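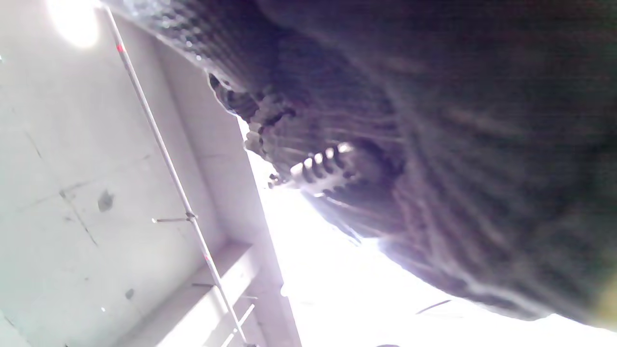
Re: [packlight] Small black backpacks for a desk day

Hello again everybody,

I promised a few words on the little bag once I'd lived with it, and it has been 6 months now, so I'm overdue! It's the small black one from Kakbridge, soft fabric, rounded top, with a zipper pull on the front pocket. I do my packing on the big white table at work, where I can lay it down flat and let the shoulder straps spread out below it - much easier than wrestling with it on an office chair. I also wear a dark gray ribbed knit most of November, and I'm happy to tell you the straps haven't chewed it up.
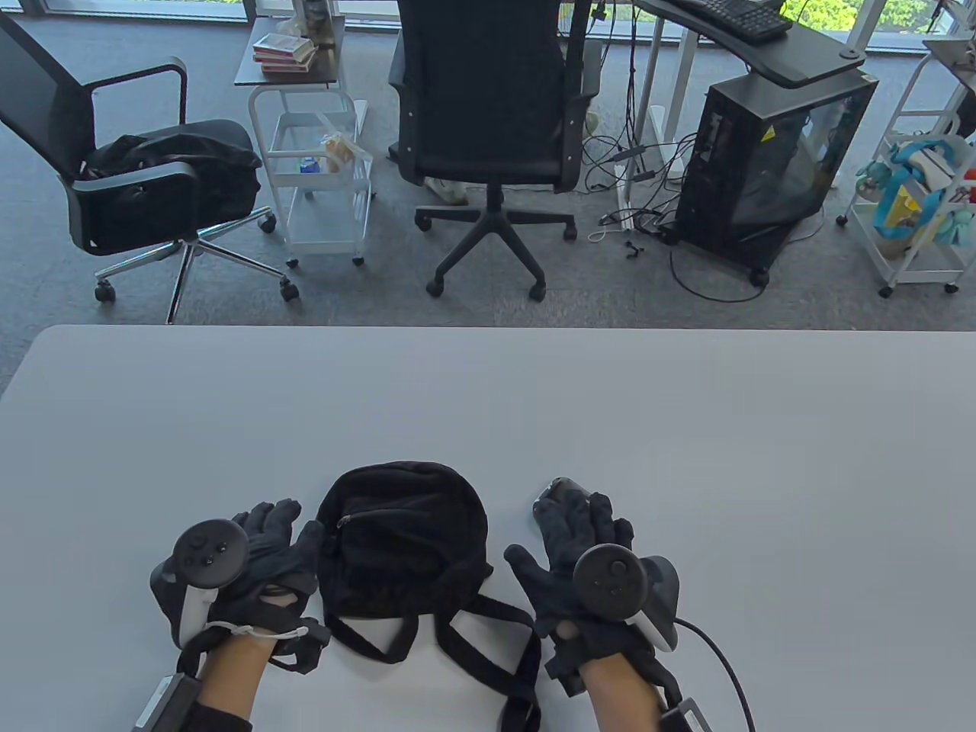 A member in Utville wrote:
> I like the size, but doesn't everything sink to the bottom?
> Mine holds 2 notebooks and a lunch, and I still dig for my keys
> every single evening.

Well, yes, it does sink a bit, bless it. I put my keys and pens in the front pocket and roll my scarf up underneath the lunch, and that has helped a great deal. If you try the bigger one from Tusmont, do write and tell us how the straps feel by the end of the day.

Warm wishes to all of you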